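The wrist camera knows more than I do

21 Nov 2025

Regular readers (hello, Darlene) will remember that I spent the first part of November trying to get a robot arm to pick up a child's alphabet block using the overhead camera, a lot of math, and a calibration sheet that had been folded in someone's coat pocket. It went badly. The arm went to where the block was supposed to be with great confidence.

So I gave up on knowing where things are. The new version only looks through the camera at the wrist. A small network takes each view and puts out a nudge: a bit left, a bit down, turn a hair this way. When it thinks the jaws are lined up, it closes them. It has no map of the table and no opinion about the room. Gaétan Lachance calls this "steering by squinting," and I have failed to come up with a better name, so the folder is called squint.

Training it took 1897 grasps, most of them run overnight under the old scripted controller while I slept and the Skullano arm didn't. I threw out 321 where the block left the table, and kept the ordinary misses, since a miss is also information. It is mostly the same information over and over.

The hard part turned out to be tilt. Getting the block between the fingers was working after a couple of evenings. Getting the wrist to turn so the fingers meet two flat sides, and don't pinch the corners and fling the thing at Francine Beaulieu's coffee, took the rest of the month so far. 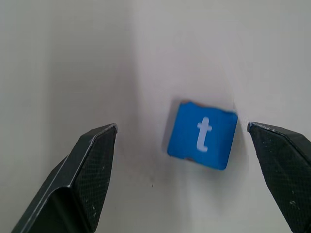
Jaws open, block between them, a few degrees of tilt still to deal with.

A few degrees doesn't look like much. The old code would have called it fine and closed. The squint network is trained to ask for the turn first, and I added a penalty for closing early that Océane Campbell says is too harsh. She may be right. With the penalty turned all the way up, the arm hovers over the block like a man trying to pick a melon.

Results, such as they are. On a fresh set of 30 tries with the block put down any old way, the overhead version dropped or missed 11. The wrist version missed 2. Both of those were the same failure: the network lost interest in the block and went after a shadow. It chased the shadow quite well.

I know 30 is a small number. Zdzisław Chmielewska has told me so in three separate emails, one of which had a chart. I'll run the longer set once I've moved the lamp, or trained with the lamp in more places, which is the proper fix and also more work.

Next up is two blocks at once. I've already bought more blocks.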